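### 3.2 What we planned to buy, and when

I'll be upfront that our budget drove a lot of the design here. When Naveen Tripathi and I sat down in June to price the arm, we had money for one gripper and maybe a spare set of fingers, so we did our shopping in simulation first (much cheaper, and you can change your mind at midnight!). We loaded two gripper models, the Collet and the Daravo, and ran each through 300 rendered rooms with different walls and surfaces. Figure 4 is a wrist view from one of those rooms, with the fingers apart and nothing between them. 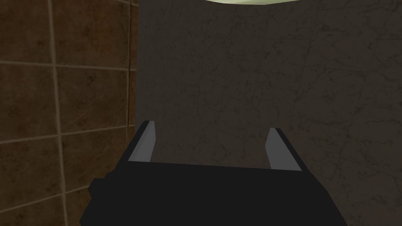 **Figure 4.** Simulated wrist view: open two-finger gripper in front of a cracked, stone-like surface, with brown tiling at left.

Views like this one changed our shopping list. The gripper body fills a good chunk of the lower view, and I'd been ready to spend our leftover money on a fancier wrist camera. Wanda Kapoor talked me out of it – she wanted a second, fixed camera on a stand, and her version of the budget left room for 9 hours of paid setup help from Trirex besides. We went with hers.

The rendering machine was the other big line. I had asked for 64 GB of memory, then watched our runs on the old desktop and cut the request in half. We moved the difference into spare fingers and shipping to the Drundosia lab, where the arm will live.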